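四旬斋第一周，我又没能戒掉手机

2019年3月12日

每年圣灰星期三，额头上抹了灰从教堂出来，我都觉得自己是个新人。这种感觉通常能维持到地铁站。今年稍微好一点，维持到了换乘。

我今年给自己定的功课是三样：晚饭后不看手机，每天早上读一章《圣咏集》，以及不在背后说人。第三样最后一刻差点删掉，怕目标定得太高对信德有害，后来还是留着了，主要是想留给天主一点发挥的余地。

先说手机。第一天晚上我把它锁进了鞋柜。八点二十分我想起来要查一下第二天的天气，于是去开了鞋柜。查天气用了十秒，剩下的四十分钟我在看一个陌生人怎么给阳台上的三角梅换盆。我不养花。看完以后我很诚恳地向天主道歉，道歉的时候顺便把那个视频点了收藏。

第二天我把钥匙交给我丈夫，请他九点以后再给我。他问，那你要是求我呢？我说你要像磐石一样。结果八点半他自己来找我，说想看球赛比分，他的手机没电了，能不能用我的。我们家这块磐石大致就是这个硬度。

神父在主日讲道里说，旷野的意思是没有地方可躲。他说我们总以为诱惑是魔鬼端着一盘点心走过来，其实多半是我们自己走到厨房去了。讲到这里前排有人咳嗽，我怀疑是被说中了，随即想起自己的第三样功课，赶紧收回了这个念头。收回算不算没说过，我还在想。

读圣咏倒是比我预想的顺。我用的是外婆留下的那本，纸很薄，翻页要用指腹慢慢搓，搓着搓着人就静下来了。她在许多地方用铅笔画了线，有些我懂，有些完全不懂。第三十九篇里有一句讲要谨守口舌，她画了两道，旁边写了一个人的名字，又擦掉了。我对着灯看了半天也没认出来是谁。看得出来，不在背后说人这门功课，我们家是祖传的，而且祖传着没及格。

外婆信教信得很实际。她祷告的时候不闭眼，因为锅上常常炖着东西。小时候我问她，这样天主会不会觉得你不专心，她说天主要是介意，就不会让排骨炖这么久。我后来上过好几期灵修课，听过各式各样关于临在的道理，没有一种比这句话更管用。

说到灵修课，去年七月我去过一次避静，地方在山上，叫Haugen静院，从山脚到大门有300级台阶。这个数字印在报名表上，大概是为了筛掉我这样的人。带我们的是祖尔米拉·拉马略（Zulmira Ramalho）修女，葡萄牙口音，走路极快，讲话极慢。她规定三天止语，吃饭也不许说话。第一顿饭我发现人不说话的时候咀嚼声非常大，我自己的尤其大。第二顿饭我开始觉得对面那位姐妹夹菜的方式有点讨厌。第三顿饭我已经在心里给她编了一整部家族史。

后来在个别谈话的时间，我把这件事告诉了修女。我以为她会讲些慈悲的道理，结果她点点头，说，我当初学的时候，编到第三代了。

然后她说，你不用赶那些念头走，你只管把桌子收拾干净，它们坐一会儿觉得没意思，自己就走了。我当时以为她是打比方，晚上才知道她是真的要我们收拾桌子。每个人房里有一张小桌，睡前要把上面的东西全部拿开，第二天早上对着它坐二十分钟，什么也不做。

我回家以后坚持了将近两个星期。后来桌上先是回来了一个杯子，然后是一摞账单，再后来那张桌子就又成了一张正常的桌子。这次四旬斋我想把它捡起来。上星期六我花了一个上午清理书房，清出来三本借了没还的书、一把不知道开什么的钥匙，还有一张堂区2017年的募捐信封，里面是空的。我记得那年我说过我捐了。

那个信封我想了很久。我不太相信自己是存心赖账，更像是打算回头再放，一回头就是两年。这大概也是我大部分罪的样子，没什么戏剧性，全是回头再说。这个主日我补进去了，比原来想捐的多一点，就当是利息。收捐的老先生看了看信封上的年份，又看了看我，一句话也没说。他这门止语的功夫比我强得多。
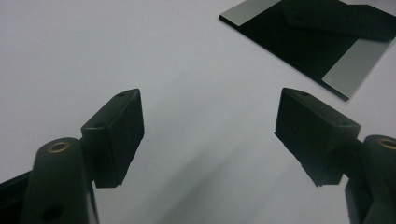 白色的桌面，和落在上面的一道影子。

这几天早上我就坐着。第一天坐了六分钟，中间起来关了一次窗。第二天楼上在拖椅子，我一边听一边推测他们家到底有几把椅子。昨天早上稍微像样一点，有那么一小会儿，脑子里真的没有人在说话，连我自己也没有。然后我想，哎呀，没有人在说话了，于是又有人在说话了。

有个教友群，里面有位姊妹每天发自己守斋的进展，配日出。她已经连续念完了每天的玫瑰经，断了糖，断了咖啡，还在教她的孩子背真福八端。我看了很受感动，感动之余把群设成了免打扰。这不算背后说人，我没有提她的名字，而且我是真心佩服。好吧，七成真心。

我丈夫问我，今年复活节之前你打算变成什么样。我说我想变得安静一点。他说那很好啊，说完等了一会儿，大概在等它开始。

今天读到圣咏第六篇，外婆没有画线，只在页脚写了两个字：买盐。我看了看厨房，家里的盐也快没了。晚上下班顺路带一包，手机还是锁鞋柜，钥匙这次我打算交给楼下的婆婆，她不看球。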